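Laltodora Bundle Desk
Court bundle preparation software for small law offices

Laltodora Bundle Desk assembles trial and hearing bundles from Word, PDF and email files. It numbers pages continuously, builds a linked index and splits the output into volumes of up to 900 pages. Late documents can be inserted with suffix numbering, so existing page references stay valid.

Redactions are burned into the exported copy — the source file is left unchanged. Each export is stored with a log of who made it.

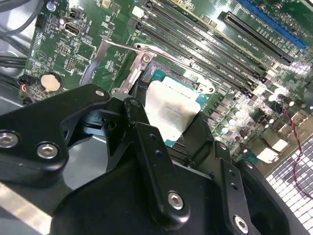 Index templates can be edited by the office administrator and locked before filing. The standard set contains 33 templates, covering civil, family and employment matters.

License: per office, 2 administrator accounts included
Export: PDF, single file or by volume
Order code: 478
Setup and training: Maxine Bright, Birthorpe office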